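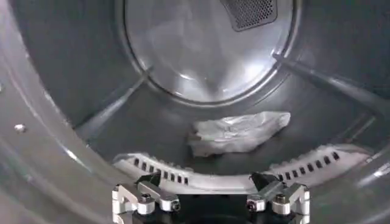

Slide 1. Inside the drum, with the vent at the top of the back wall.

Notes for the talk in Ullatgate, November 2022
The shared laundry room: who gets which hour?

Good evening and thank you for the invitation. Speak slowly here, the microphone has an echo.

Start with my own house. I live in Govby, in a building with 75 flats and one laundry room in the cellar. When I moved in I did not know that the booking of a washing time is a serious matter. I took an hour on Sunday morning which had belonged to the same family for years, only it was not written anywhere. I received a note under my door. It was a polite note, but I kept it.

(Wait for the laugh. If there is no laugh, go on.)

Slide 2. Three ways to share the hours.
The first way is the paper list. Everybody can read it, and everybody can also see when you wash. Older neighbours like it. The weak point is the pencil.
The second way is the board with small locks. Each flat has one lock and puts it on the hour it wants. You can not hold two hours at the same time. In the village of Son they have used such a board for as long as people there can remember.
The third way is booking by telephone or computer. We have Jelleck in Govby now. I will come back to it. 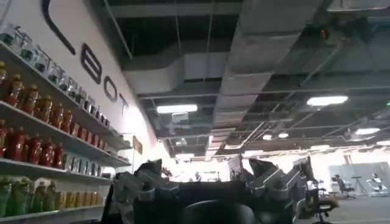
Yeison Pacheco wrote to me after the June evening that I had been unfair to the paper list, and that in his building it has worked without one quarrel. He thinks the list works well there for the simple reason that it hangs beside the front door, where people meet and talk. I believe him, and I have changed this part of the talk.

Slide 3. What people really quarrel about.
I asked my neighbours to tell me their last annoyance in the laundry room. Mention these, not more:
Somebody books the evening and does not come.
Somebody comes, but the washing from the hour before is still in the machine.
The filter is full of fluff.
Somebody has moved my washing and I do not know who.

The last one is the most interesting to me. People are much more angry about hands on their clothes than about lost time. In our rules we wrote that you must wait 15 minutes after the end of the booked hour. After that you may take the washing out and put it in a clean basket.

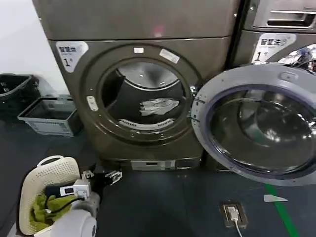

We also wrote that the basket stays in the laundry room and must not be put on the stairs. It sounds like a small thing. We discussed it for a whole evening, and two neighbours went home before the end.

Slide 4. What changed with Jelleck.
The hours nobody wanted are now used, for example early on weekdays. If you do not start within a quarter of an hour, your time becomes free again. Some people find this too strict. Those who have no smartphone can ring a number, but the voice speaks too fast, also for me.

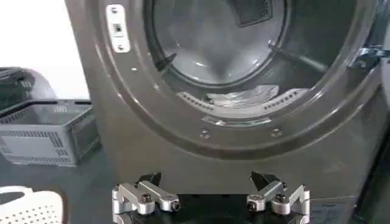

Should a house make the free hours longer for families with small children? We tried it in Govby and kept it: they may book two hours together, but only once in a week.

Slide 5. Before you change anything.
Let the old list hang for one month beside the new system. Write the rules in short sentences and in all the languages of the house. Ask also the people who never complain.

(If time is short, leave out the part about Son and go directly to the questions. Water before the questions. Copies of our rules are in the blue folder, they can be taken home.)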